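Zanance Counter Displays
Frequently Asked Questions

Last updated 17 May 2023

These are the questions we get most often about our clear acrylic bins and step stands for snacks and drinks. If yours is missing, the contact details are at the bottom of the page.

BEFORE YOU ORDER

What do you sell?

Clear acrylic pieces for small counters, break rooms, school stores and front desks. There are two lines. Costigan is our range of tall, open-top bins for bagged snacks. Flonent is our range of step stands for bottles, jars and boxed items. We don't sell the snacks or the drinks.

Do I need a bin or a stand?

Bags go in a bin. Anything that can stand up by itself goes on a stand. A soft bag on a step stand slides forward or falls over, and a bottle in a tall bin is hard to get out without tipping the bin. If you carry both kinds of product, get one of each and put them next to each other.

How much counter space do I need?

Measure the depth of your counter first. Most people measure the width and then find that the back of the stand hits the wall. A two-step stand needs the depth of both rows of bottles plus enough room behind to get a cloth in. Bins take up less floor but more height, so check for shelves or a cabinet overhead.

Can I put a display on a table with a cover on it?

Yes, if the cover lies flat. A wrinkle under one corner of a stand will make it rock. Smooth the cover out toward the edges, set the stand down, and press lightly on each corner of the top step. If it moves, lift it and smooth again. Don't slide it into place.

FILLING A BIN

How should snack bags go in?

Standing up, with the top seal facing up and the front of the bag facing the customer. Put the first row against the back wall of the bin and work forward. Leave enough slack to get two fingers in between the bags. Shiny plastic bags cling to each other when they are packed tight, and people end up pulling out three to get one.

What do I do with crumpled bags?

Hold the bag near the bottom and let the contents settle, then smooth the top with your other hand. If it still has air in it and the seals are good, it can go back in the bin, toward the front so it sells sooner. Check both seals and look along the folds for pinholes. A bag that has gone flat or feels soft when you press the middle should come off sale.
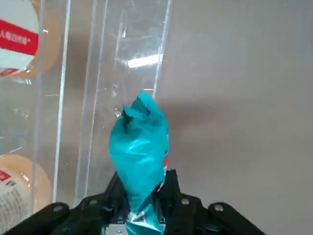

Bright bags do most of the work in a clear bin, so it pays to sort by color. Keep one color per bin if you have the stock. If you have to mix, put the darker bags behind and the brighter ones in front. Faded bags usually mean the bin is in direct sun, and it should be moved before the next fill.

How full should a bin be?

Stop below the rim. Bags that stick out over the top get knocked onto the floor, and they bend at the seal. A half-empty bin looks better if you bring all the bags forward and leave the gap at the back.

Do you make bins with a lid?

No. We tried a hinged lid under the name Skekier and dropped it. The hinge cracked and customers left it open anyway. If you still have a Skekier bin, the lid lifts off and the base works the same as a Costigan.

SETTING UP A STAND

Does the stand need assembly?

The step stands arrive in one piece. Peel the film off both sides of every panel before you use it. The film is clear and easy to miss on the undersides, where it goes cloudy after a few weeks. No tools are needed.

Can I screw it to the counter?

We don't recommend it. Acrylic cracks when a screw is run in with a power drill, and the crack often shows up days later. Clear stick-on pads under the corners hold well enough for a front desk. Put any drills and loose hardware well away from the stand while you are working on the counter.

How do I arrange bottles on the steps?

Tall bottles on the top step at the back, short ones in front. Turn the labels forward. Keep the bottles back from the front edge of each step. If you only have a few, spread them out evenly, with the same gap between each.

Where should I keep the rest of my supplies?

A plastic crate beside or under the table is fine for cables, tape and spare price cards. Choose one with open sides so you can see what is in it. Keep food out of a crate that is used for tools.

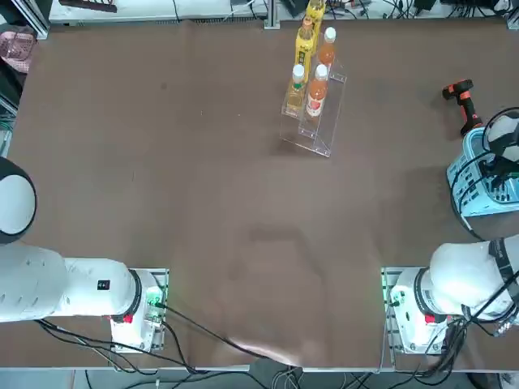

Bottles on a two-step clear stand. The light blue crate and the cordless drill are on the same table.

How much weight will a stand take?

Each step is rated for 20 pounds, spread evenly. Please don't lean on a stand or use it to reach a high shelf.

CLEANING AND CARE

What can I clean it with?

Lukewarm water, a drop of dish soap and a soft cloth. Rinse and blot dry. Do not use glass cleaner with ammonia, rubbing alcohol, or paper towels. Paper towels leave fine scratches that show under store lights.

Can I get scratches out?

Light ones, yes, with a plastic polish from a hardware store. Follow the directions on the bottle and try it on the back panel first. Deep scratches stay.

There are crumbs in the bottom of the bin. How do I get them out?

Empty the bin, turn it over above a trash can and tap the base with your palm. Wipe the corners with a damp cloth wrapped around the handle of a wooden spoon. Let it dry fully before you refill it.

Can it go in the dishwasher?

No. It will warp.

ORDERS AND RETURNS

How long does delivery take?

In-stock items leave our shop within 2 business days. Orders placed in August can take longer because that is when school stores restock.

My order arrived cracked. What now?

Keep the box and the packing, take a photo of the crack and one of the shipping label, and email both to us within 9 days. We send a replacement. You don't have to ship the cracked one back.

Can I return something I've used?

If the film is still on, yes. Once the film is off we can't resell it, so we can't take it back unless there is a fault.

Do you make custom sizes?

Sometimes, for bins only. Send the inside width, depth and height you need, and the size of the bag that will go in it. Custom orders are handled by Jasmina Matić, who will write back with a price and a drawing. Please check the drawing against your counter before you approve it.

Contact: use the form on our Contact page and include your order number if you have one.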